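Crafts > Reviews > Kits and Supplies

Home Projects Reviews Swap Board Search

Bitex Miniature Bakery Kit: I'm Hooked

Posted by Aaliyah Cormier, 2010-07-05

I've made tiny food out of salt dough since I was a kid, and most of it came out looking like gravel. So when I spotted the Bitex Miniature Bakery Kit at Bergeron in June I grabbed it, and I've been turning out thumbnail-sized pies ever since!

You get 20 small blocks of polymer clay, a steel blade, a texture brush, two ball tools and a sheet of silicone molds. The clay is what won me over. It softens after a minute of kneading and it doesn't stick to your fingers the way the Pukmont clay does (I still have a drawer of that, if anybody wants it). The tan and the caramel mix into a really lovely baked-crust color, and if you dab a bit of brown chalk on the edges before it goes in the oven you'd swear the thing had been baked for real.

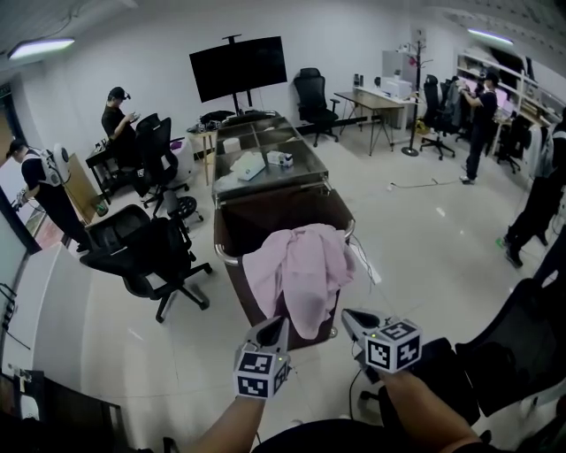
Pale pink cloth over the rim of the dark brown fabric cart.

The molds are good, with one exception. The donut, the tart shell and the bread loaf pop out clean every time. The croissant is too shallow and you lose the tips, so I roll mine by hand now - cut a long skinny triangle, roll from the wide end, bend it a little. Much nicer anyway.

My friend Florence Campbell came over and we made a whole cake stand's worth in one afternoon. She wanted frosting, and the kit has nothing for that, so we mashed some white clay with a few drops of liquid clay until it was like toothpaste and pushed it through a sandwich bag with the corner snipped off. It worked great on cupcakes and was a mess on the eclairs.

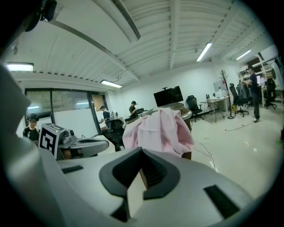

The booklet is the weak spot. It has 42 pages and half of them are ads for other kits, and the baking time given for the thin pieces is too long. My first batch of cookies went the color of shoe leather. I take mine out five minutes early and they've been fine.

I paid 33 dollars, which felt like a lot in the store and doesn't now. I've still got most of the white and all of the green left. If you already own blades and ball tools, Woninura sells a molds-only set and I'd go for that, but for starting from nothing I love this one. Next up is a wedding cake for a dollhouse - three tiers, wish me luck!

Contact us | Copyright 2010 | Back to top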